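双臂叠毛巾工位的日常维护:从换指垫到重新示教

叠毛巾这个任务真的太适合拿来练手了!布料软、每次的形状都不一样,夹爪稍微有点毛病,马上就能在成品上看出来。我们在 Nurkside 的这台双臂工位已经跑了很久,下面是我自己整理的一套保养流程,从头做到尾花不了一个上午,我一般放在星期六做,那天没人催着要数据。

开始之前

准备好内六角扳手、无绒布、异丙醇、备用指垫、扎带,还有一条干净的白毛巾。毛巾尽量固定用同一款,带一点纹理的最好,相机在白桌面上更容易认出它的边界。我们一直用 Markier 的那种,洗过几遍之后手感才稳定,新拆封的太滑,别拿来做校准。

第一步:清洁桌面和夹爪

先让两条臂回到停放位,按下急停,再伸手进去。白色桌面用无绒布擦一遍,毛絮积多了会被分割程序当成布料的一部分。指尖内侧用异丙醇擦,擦完等它完全挥发。如果指垫表面已经发亮、摸着没有阻力,那就换掉,两侧要一起换,只换一边的话夹持中心会偏。

第二步:检查线缆

夹爪线最容易出问题的地方是腕部接头。把接头拧紧,然后用手把腕关节慢慢转到两个极限位置,看线有没有被拉直或者蹭到外壳。留出的线环要够松,但也别松到垂到桌面上去,否则它会把毛巾一起带走(我见过,场面很壮观)。Marama Ashby 教我在扎带下面垫一小段热缩管,这招太好用了,线皮再也没磨破过。

第三步:空跑与试抓

松开急停,上电,先不放毛巾,以低速把整套轨迹走一遍。没有异响、没有报警,再把毛巾铺上去。不用铺得很平整,有点歪、有点褶子反而更接近平时的情况。

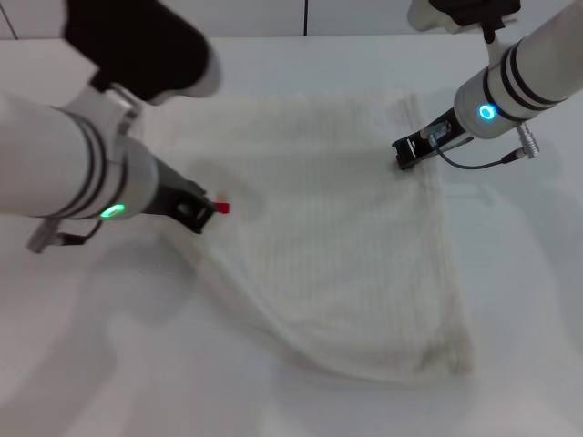
试抓时重点看下降高度。指尖压得太低会顶着桌面,电机电流会明显往上跳;太高就只能擦过布面,抓空。我的办法是从偏高的位置开始,每次往下调 2 毫米,直到能稳稳捏住一层布为止。左右两臂分开调,别图省事把左臂的数值直接抄给右臂,两边的安装底座本来就有一点高差。

夹持力也顺便看一下。叠毛巾用不着大力气,捏住之后轻轻提起来不滑脱就够了。力给大了,布角会留下压痕,指垫也磨得快。

第四步:重新示教折叠点

换过指垫以后,原来的示教点多少会有偏差,建议重新录 5 次完整的折叠。录的时候动作放慢,尤其是对折后松爪的那一下:先张开,停一拍,再竖直抬起,最后才往外撤。直接斜着撤的话,指尖很容易勾住上层布料,前面叠得再漂亮也白搭。

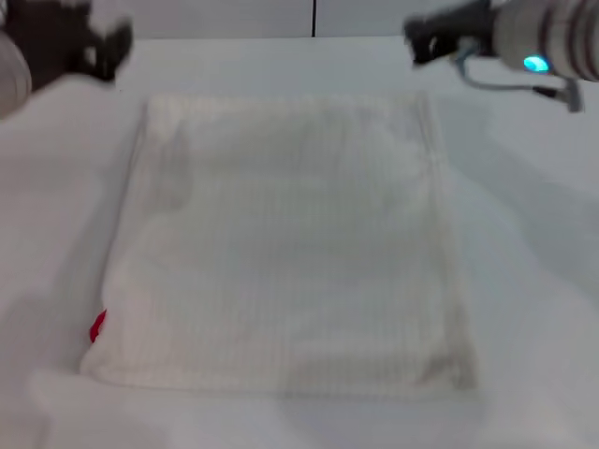
录完之后别急着收工,把每一段回放看一遍,左右臂的时间戳要对得上。有哪一段中间停顿过久或者重抓过,删掉重录就好,比后面再去清洗数据轻松多了。Līga Pētersons 写的回放脚本会把两臂速度曲线画在一起,哪里不同步一眼就能看到,我超喜欢这个小工具!

第五步:记录

把指垫更换日期、两臂的下降高度和夹持力写进工位日志。我们的指垫一般每跑 200 个循环检查一次,毛圈厚的布料磨得更凶,间隔可以再缩短一些。

常见小毛病

毛巾总往一边歪:先看两侧指垫是不是同一批,再查左右臂松爪的时间差。

折叠后边缘翘起:多半是抬起得太快,把上升段的速度降一档再试。

夹爪偶尔无响应:重新插拔腕部接头,如果还不行,换一根线再跑,旧线贴上标签留着慢慢查。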